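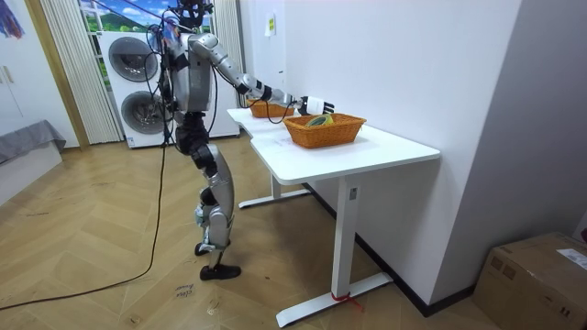
Who Takes the Stairs? A Survey of Edwards Hall
Annunziata Gatti, module 2 project

Edwards Hall has one lift and 18 flights of stairs, and the university would like us to use the stairs. It has put up posters. My project asked whether the posters work.

I sat in the lobby each Monday for 7 weeks with a clicker and a flask. For the first part there were no posters by the lift, and then there were. Stair use went up for one morning, when the lift was being serviced.

I also handed out a short questionnaire. Most people said they "usually" took the stairs. I had watched several of them wait for the lift to go up one floor.

The main weakness is that I knew half the people I was counting, and some took the stairs to be kind. Next time I would use the library at Liltville, where I have no friends.

Comments

Lăcrămioara Bogdan: I live on the top floor and I stand by the lift.

gelby_resident: Was the flask in the budget?

Annunziata Gatti: It was my own flask.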